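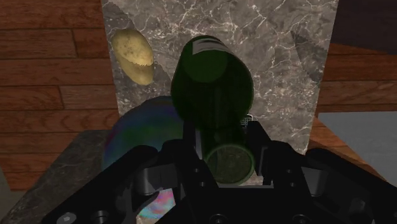 Home brewed ginger beer: the questions I get most

I've been making ginger beer in my kitchen for 13 years and I still get the same handful of emails every summer, so I've finally put the answers in one spot. Last updated 17 Jan 2026.

Do I need a ginger beer plant or can I just use yeast?
Either works. I keep a plant going (mine came from Cremilda Furtado, in a jam jar, on a tram) because I like the flavour and I'm sentimental about it. If you're only going to make a batch or two a year, use dried ale yeast and save yourself the daily feeding.

How much sugar?
More than you'd like. I use 154 grams per litre for the finished brew and people always write in to say that's a lot. It is! The yeast eats a fair bit of it though, and if you cut it right back you end up with something thin and a bit sour. Try my amount once, then fiddle.

My plant smells like nail polish remover. Is it dead?
Probably just stressed. Tip out half, feed it a teaspoon each of sugar and ground ginger, and move it somewhere cooler. If there's fuzzy mould on top, bin the lot and start again.

Glass or plastic?
Plastic soft drink bottles for your first few goes, please. You can squeeze them, and when they're rock hard they go in the fridge. Once you know how your kitchen behaves you can move to glass, but it has to be glass made for pressure - beer or sparkling wine bottles, never an old sauce bottle with a cute label. Check the rims for chips every time.

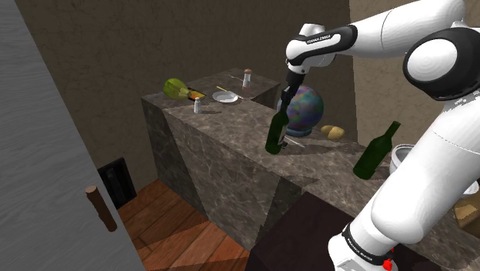

Green glass on the benchtop.

Does the colour of the glass matter?
Not much for ginger beer. It matters for hoppy things, which go skunky in the light. I store everything in the dark anyway.

How long before I can drink it?
In June down here in Ballarat it can take 4 days to get any fizz at all, sometimes longer. In a January heatwave I've had bottles ready overnight. Go by the squeeze test and ignore the calendar.

Is it alcoholic?
A little, yes. Mine never gets measured so I can't give you a number, and I don't hand it out to the neighbours' kids. The longer it sits warm, the stronger it gets. Cold slows it right down but doesn't stop it.

Can I use lime instead of lemon?
Yep. Dede Bawa does hers with lime and a bit of chilli and it's better than mine, which I've told her exactly once.

Why is there gunk at the bottom?
Yeast and ginger bits. Harmless. Pour slowly and leave the last mouthful behind, or don't, I quite like it cloudy.

Can you post me some of your plant?
Sorry, no. I tried it once and the parcel leaked all over somebody's mail. Local pick-up is fine, just bring a jar with a lid.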